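Trestle and Folding Table Hire: Frequently Asked Questions

Pleltmont Community Centre, Equipment Desk

Who may borrow tables from the Centre?

Tables are available to registered community groups, schools and individual residents of Pleltmont and Hovland. Commercial users may apply in writing and will be charged at the commercial rate. Borrowers must be 18 years of age or older and must present identification on collection.

How far in advance must a booking be made?

Bookings should be lodged at least five working days before the date of use. Requests for June should be made earlier, as the Dulach Winter Fair has priority on the larger tables throughout that month. A booking is not confirmed until the borrower has received a reference number.

What does it cost?

Hire is free of charge to registered groups for use within the building. For use off the premises, a refundable deposit of $99 applies to each booking. The deposit is returned to the original payment method once the tables have been checked in.

How many people can be seated in the main hall?

The main hall is licensed for up to 400 persons standing. The seated limit is 232 with tables in place. Borrowers must keep all marked exits and the aisle leading to them clear at all times.

May tables be used outdoors?

Only tables marked with a green label may be used outdoors. All others must remain under a roof and on a level, sealed surface. Tables left on grass overnight will be treated as damaged.

May I attach a cloth or covering?

Cloths, paper and clips are permitted. Staples, drawing pins, nails and adhesive tape other than painter's tape are not. Clips with bare metal jaws should be padded so that they do not mark the edge of the board.

How should tables be carried and set up?

Long tables are to be lifted by two persons and must not be dragged across the tiles. Please open both sets of legs fully and confirm that each brace is locked before turning the table upright. Sitting or standing on a table is prohibited.

How should the tabletop be cleaned?

Wipe the surface with a damp cloth and a mild detergent, then dry it. Scouring pads, bleach and solvent cleaners must not be used. Ink and paint should be reported to the Equipment Desk and left for staff to treat.

Will I be charged for existing marks?

No. Small specks, scuffs and slight chips to an edge or corner are regarded as fair wear. The pale-topped table shown is marked at the front right corner and has a tiny dark mark near the front left, and neither would result in a charge. 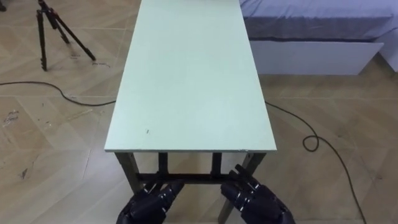
Marit Strömberg asks that the check-in sheet leave more room for noting corner damage, as two lines are not enough when a group takes several tables at once. A revised sheet is being prepared. Until it is issued, borrowers may continue their notes on the back and sign beneath them.

When must tables be returned?

Tables borrowed for a weekend may be collected from 2 pm on Friday and must be returned by noon on the next working day. Late returns may affect future bookings.

Whom should I contact about a damaged table?

Please stop using the table, set it aside and notify Ludivine Collet at the Equipment Desk, quoting your booking reference. Borrowers should not attempt repairs to legs, braces or crossbars.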